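We use cookies to remember your basket and to see which pages get read. Accept all | Settings

About Tamard

Tamard sells and rents tableware for shared meals: bread baskets, fruit bowls, serving trays, tablecloths and the bins to carry them in. We started with a market stall and one shelf of stock. Today we work out of a single-story building on Nowicki Road, with the stockroom at the back and a counter in front where you can pick up an order or return a rental.

Most of our customers are small. They are church halls, school cafeterias, diners and families with a big weekend coming up. An order can be 2 baskets or several cartons, and both go through the same hands. There is no minimum on rentals.

What we carry

Baskets are the largest part of the business. We stock 16 styles, in willow, in seagrass and in plastic strand woven to look like wicker. The plastic ones are what we rent out most. They rinse clean under a tap, they stack, and the color holds up well. Willow looks better on a buffet, but it does not like a dishwasher and we ask renters to keep it away from one.

Tablecloths come in white and natural. White goes out far more often – nearly every wedding order is white – and we keep extra on hand from May on. Trays and serving bowls come from Pranen, a small maker we have bought from since our second year.

How we check things

Every returned basket is looked over before it goes back on the shelf. We run a hand around the rim, look for split strands and set the basket on a flat surface to see if it rocks. One that rocks is sold off at the counter at a reduced price. Cloths are washed, pressed and checked for stains before they are folded. Last year 1538 rental items came back through the stockroom, and the check was the same for each.

Orange basket on a white cloth, and the pale wall panels
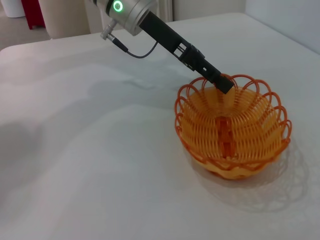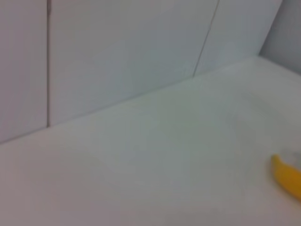 Brahim Abdel Hamid wrote to us in February that the plastic baskets he rented for his sister's engagement lunch held bread for the whole afternoon and went back in the bin clean, though he would have liked a deeper one for oranges. We have since added a deeper style, the Curneo, to the rental list.

The counter is open until 5 p.m. and on Saturday until noon.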